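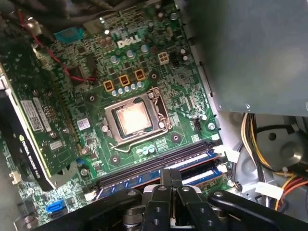
Skotier Refurbished Workstation Base - Dell board, processor and NVIDIA Quadro card

Item 242
Condition: used, tested
Sold by: Skotier, parts and systems
Listing updated 12/14/18

Overview

This is a desktop workstation base for people who want to finish the build themselves. You get the case with the Dell motherboard mounted in it, a processor in the socket, and an NVIDIA Quadro graphics card. The CPU cooler, storage and operating system are not part of the sale. If you have parts left over from another machine, this is a cheap way to put them to use.

The units came to us from an office clearance in August. Most had been running drafting software. We pulled the coolers and drives, blew out the dust, and cleaned the old paste off the processors.

What is included

Case with side panel and screws
Dell motherboard, green, installed
Processor, installed and locked under the retention bracket
NVIDIA Quadro graphics card, installed
Power supply, installed
One power cord

What is not included

CPU cooler and thermal paste
Memory
Hard drive or SSD
Keyboard, mouse, monitor
Windows or any other software

Motherboard

The board is a Dell part and follows Dell's own layout, so please do not buy it expecting to move it into any case you like. The front panel wiring in particular may not match a standard case. The CPU power connector is the four-pin type. Leave the boards where they are if you can. We have had a few returns over the years from buyers who moved one and could not get the front power button to work.

We check every board for swollen or leaking capacitors before it goes on the shelf. Small scuffs and old marker dots from the previous owner's inventory are normal and do not affect the grade.

Processor and cooler

The processor model varies from unit to unit. The exact model is written on the packing slip, and we will look it up before you order if you send a message with the item number.

There are four cooler mounting holes around the socket. Check the hole spacing and the clearance inside the case before ordering a cooler. The one we sell for this base is the Altero low-profile kit, which comes with a backplate, four screws and a small tube of paste. It adds 15 dollars to the order. Do not power the machine on without a cooler fitted, even for a quick test.

Graphics

The Quadro card stays in its slot for shipping, held by the bracket screw and a foam block. Take the foam out before you do anything else. Quadro cards were made for CAD and design work. They will run an ordinary desktop without trouble, but buyers looking for a gaming machine should look at our Lundumeo systems instead. Labels on the card are left on - please keep them there, as we use the barcode to confirm returns.

Fitting your parts

Unplug the power cord. Remove the foam. Fit the memory first, while there is still room for your hands, pressing each module down until the clips close. Then apply paste and mount the cooler, tightening the screws a little at a time in a cross pattern. Connect the cooler fan and the drive cables, and look over the loose wires to see that none of them can touch a fan blade. Some units have one or two thin wires running across the board, and these can be tucked to the side.

On first start the machine may show a message about changed memory or a missing drive. Go into setup, check the date and save.

Price and shipping

Base as described: $112
Base with Altero cooler kit: $127
Ground shipping is worked out at checkout. The packed box weighs around 66 pounds when two units ship together. Single units go in a smaller carton.

Local pickup is at the Tan warehouse, side door. Bring your order number.

Returns

30 days from delivery for any unit that does not work. Bent socket pins are not covered once the retention lever has been opened, so leave the processor in place unless you are replacing it.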